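We use cookies to remember your settings. Accept / Manage

Progress report to the Fokar fund, 30th May
From: Tiruwork Mekonnen, Lapiņa office

Short one this time, figures first, rest when I get a minute.
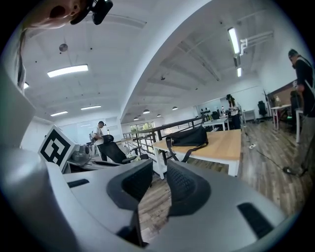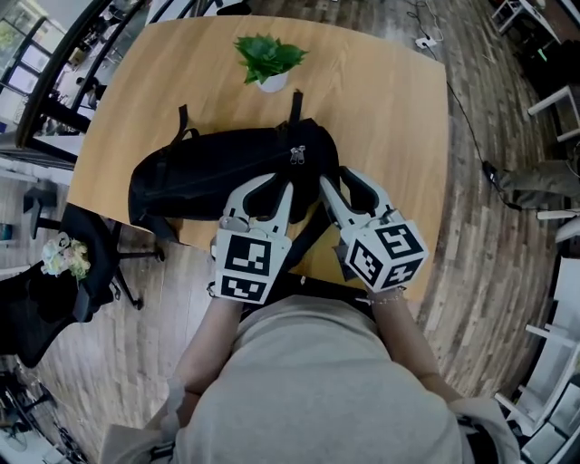
Isolation advice leaflet: 2,000 printed, all gone out to clinics and the two housing offices. Second print run on hold until the wording on children is settled. The health board changed the stay-at-home period in December and then changed it back, so our page three was wrong for a while. Corrected now. Old copies recalled, 37 still not returned.

Phone line. Open every weekday morning, 12 callers trained, most questions about sick pay and whether a test is needed. Hardly any about the rules on gatherings, which suprised me.

Cukow: still no agreement with the district on who pays for masks in care homes. Meeting moved twice. I've asked for it in writing.

Survey on why people do or don't follow voluntary advice: 200 forms back, Hudix entering them. Too early for results, please dont quote anything yet.

Money: printing over, travel well under. Would like to move the travel underspend across to translation. Need a yes or no from you before the next order goes in.

Full accounts to follow separately.

T.M.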